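Do I Need a $299 Label Maker to Be Tidy?

I have now read two books on decluttering and I own more stuff than when I started. 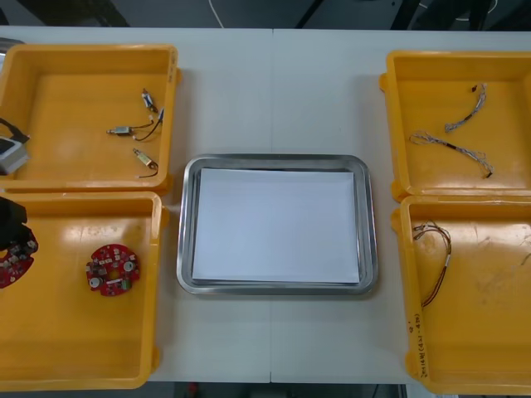
The second book was the one that got me to look up the Avamel, a label maker that costs $299 before you buy any tape. The pitch is that once everything has a name and a place, you stop losing things. I'm not convinced. I know where my scissors are supposed to go. They have had the same drawer for years, and they are never in it, and a sticker saying SCISSORS would only make the drawer look sillier.

Then there's the app. Mavovis wants you to photograph and log every item in your home, and the woman in the promo video has 700 entries and looks very calm about it. When did she do this? I tried it on Thursday after dinner and quit halfway through the junk drawer. It kept asking me to pick a category for a bread bag clip.

I'll give the books one thing. Putting like with like does help, and I can find a battery now without dumping out a shoebox. My grandmother did the same with coffee cans and never charged anyone for it.

What I'd like to see is one of these houses in August, with wet towels on the stairs and the mail from two weeks piled on the microwave. Until then the Avamel can stay in the shopping cart. It goes on sale every other week anyway, so I doubt the $299 is real either.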